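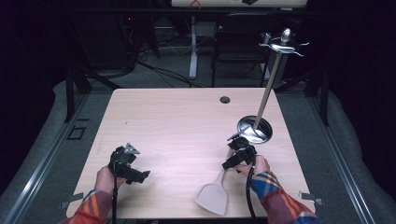 Why does the planner keep choosing the long way round when there is a perfectly good short one? It treats every path with a bit of clearance as equally cheap, so a tiny wobble in where it thinks the ladle is will tip it from one side of the pole to the other, and the long side wins as often as the short.

I wrote that on the back of an envelope over breakfast and felt very pleased with myself, and then spent most of the morning finding out that it was only part of the story. Still, it was a good part, and I want to get it down before I forget how I came to it.

The cost function in Brerell (I must stop calling it the new planner, it has been with us since the winter) adds up three things: how far the wrist travels, how sharply it turns, and how near it comes to anything solid. The last of these goes flat once you are past a certain distance, and I had set that distance far too small when we were still working with mugs and bowls. Mugs and bowls are forgiving. A thin steel pole with a ladle dangling from it isn't, and the perception side has a dreadful time with it, shiny as it all is. Lumine gives me a lovely crisp outline for the spatula, every time, bless it, and then for the pole it gives me something like a smear of fog with a hole in the middle. I sat and stepped through the point clouds one after another with my tea going cold and the hole was in nearly all of them, creeping up and down as the light caught the metal.

So I had two faults leaning on each other. The fog made the pole seem to shift, and the flat cost meant the planner didn't care which way it went about it. I widened the clearance term so that it fades off gently, and added a small charge for changing its mind between one plan and the next, and after that the paths settled down beautifully. I replayed run 2243, the one I have been dreading, and it went up the near side and stayed there! I may have said something out loud.

The afternoon was less kind. The demonstrations go through Taltora before they reach the training set, and Taltora likes to line up the hand positions with the finger openings by their time stamps, which would be splendid if the two sets of stamps came off the same clock. They don't. I have known this for ages and had a correction in place, one fixed number, which I measured once and then trusted as you trust a step on your own stairs. Well, it has drifted. I plotted left against right and the left lagged by 26 milliseconds, and the right by 20, so even the two hands disagreed with each other.
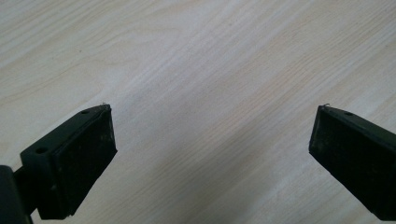

It sounds like nothing, a gap that small, and for slow reaching it really is nothing. Where it bites is the moment of closing. If the fingers appear to shut a little before the hand has arrived, the policy learns to shut a little early, and then you get that maddening snap at thin air that I had been blaming on the network for a fortnight. I owe the network an apology. I had even started to write a bigger one.

What I have done for now is estimate the offset afresh for each recording, by opening and closing the fingers twice at the start and matching the twitch in the wrist signal to the change in the opening. It is a bit of a fudge and it depends on remembering to do the opening and closing, and I know perfectly well what my memory is like. The proper fix is to stamp everything at the source, and that means going into the driver, and the driver is a cupboard I don't like opening after lunch.

I also lost the better part of an hour to Pearce, our viewer, which had been quietly smoothing the curves before it drew them. There is a setting for it, tucked under the display menu, on by default. I turned it off and half of my nice clean traces grew whiskers. I'm glad to know, I suppose, though I'd been rather proud of those traces.

For tomorrow: rerun the whole March batch with the per-recording offset, and keep the old results in a separate folder this time. Look at whether the switching charge makes it stubborn when the short way really is blocked, as I suspect it might. Write down the clearance value somewhere other than an envelope. Buy more tea.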